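Kaltside Word List - README

What you get is a plain text list of dialect words from Kaltside and the villages up the valley, with meanings, spellings and a note of where each word was heard. I started it because my neighbours kept saying things I'd never come across, and I couldn't stop asking! It has grown into something I'm really proud of, and I'd love more people to use it.
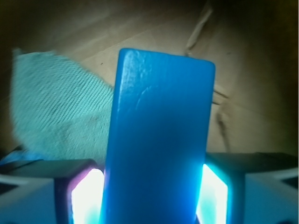 Issue 4

Each line in words.txt is one entry: the word, a tab, the meaning, a tab, the place. If a word has two spellings, both are given with a slash between them, and the commoner one comes first. Please don't sort the file by place before sending changes - it makes the differences very hard to read.

New in this issue: 17 words from Brophy, nearly all to do with rain (there's a word for rain that only falls on one side of the street, and I use it all the time now). Tarık Polat went through the older farming terms and put right the meanings of two that I'd mixed up. Thank you, Tarık!

Bundlow is still thin. I know people there have their own names for gates, stiles and gaps in walls, and I'd be delighted to get them, even half remembered.
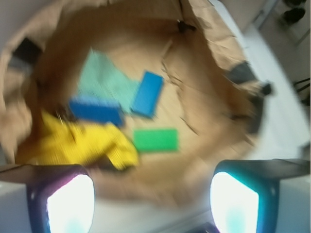 Entries marked with a question mark come from one speaker only. They are worth keeping, I think, but don't quote them as common usage. Swear words are in their own file, rude.txt, so that schools can leave it out. It's a very good file, mind you.

The sound clips are not part of this download. There are 40 of them and they live in a separate folder called Rodent, named after the first word I recorded, a Kaltside term for a child who won't go to bed.

You can copy, print and share the list freely. If you change a meaning, say so in changes.txt and add your name. The next issue should be ready in June.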